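A Morning at Evier: Two-Arm Cells on the Sorting Floor

Filed under: Site visits

Evier handles returns for stationery and gift shops. Cards, notebooks, small boxed items, anything that comes back unsold or with a torn wrapper goes through the building in Koyama, gets checked, and goes back out if it can be sold again. I went in July with a small group from the Grellance members' list. We signed in at 8:30, put on shoe covers, and were taken upstairs by Tomomi Hayashi, the floor manager.

The company employs 52 people on this site. Until last year most of them stood at long benches and did the same job: pick up an item, look at both sides, put it in a tray. Hayashi did that work herself for nine years and still has a bad thumb from it. On a busy day in the old layout, one bench would get through 620 items a shift. She did not think anyone missed it much, though a couple of the older staff said they missed the talking.

The small flat goods are now being moved over to cells with a pair of arms in each. The cells are named Kulla, after the supplier's project, and people on the floor use the name as a verb. "Has this lot been Kulla'd?" is a normal question. Each cell has a speckled beige table, an aluminum rail along the front edge, and one arm bolted at either side. The walls inside are covered in blue circuit-board artwork, and the back one has part of a gear on it. 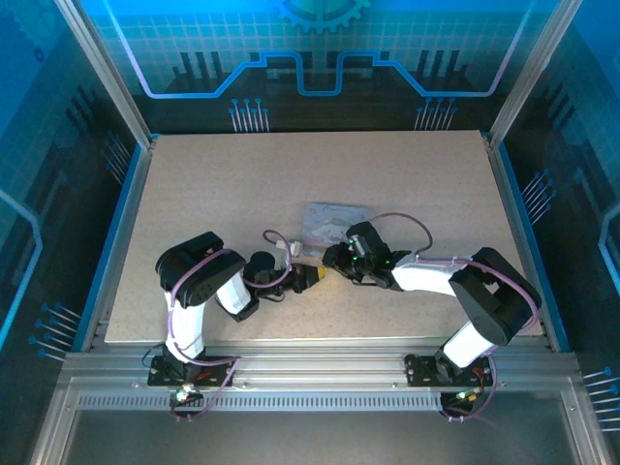

We were given plenty of time to stand and watch. The arms are slower than I expected. Katsuhiko Yoshida, the technician who looks after them, said the speed is set low on purpose while the staff are still learning what the cell can and can't handle. Stiff cards are easy. Thin sleeves and anything with a soft edge still cause trouble, and those go back to the hand benches in a gray crate.

Yoshida started on the benches too. He took a training course the company paid for, 2 evenings a week over one winter, and now spends his day going between the cells with a laptop and a bag of tools. He said the cables need more attention than the motors do. He also keeps a paper notebook of stoppages -- the software logs them as well, but he likes to write down what the item was and who was on shift.

The question everyone in our group wanted to ask was about jobs. Hayashi answered it directly. No one has been let go, but four people who left were not replaced, and she does not expect them to be. The work that remains is different. A cell minder loads trays, clears stoppages, and makes the final call on anything the system is unsure of. The pay is a little higher than bench pay. The hours are the same.

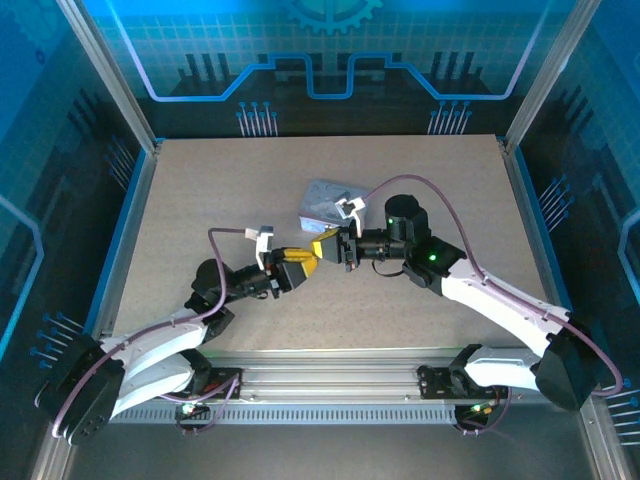

Page 2

I spoke to three of the minders at the 10:15 break. One of them liked the change without reservation, mainly because she can sit down. Another said the day feels longer, as there are stretches when the cell runs well and there is little to do except keep an eye on it. He had asked to be moved between cells and packing every two hours, and that is now the rule for everyone. The third was more worried about the targets. The current figure is 555 items per cell per shift, lower than the old bench number, and she wanted to know what happens when it goes up. Hayashi said the new figure would be agreed with the staff first -- I would like to go back in a year and ask again.

A few practical notes for members thinking of a visit. Groups are limited to eight. The stairs are steep and there is no elevator. Photography is fine on the cell floor but not in the packing area, where customer labels are on show. The canteen does a decent curry, and visitors pay at the register like everyone else. Bookings go through the Evier front office, and they ask for a month's notice.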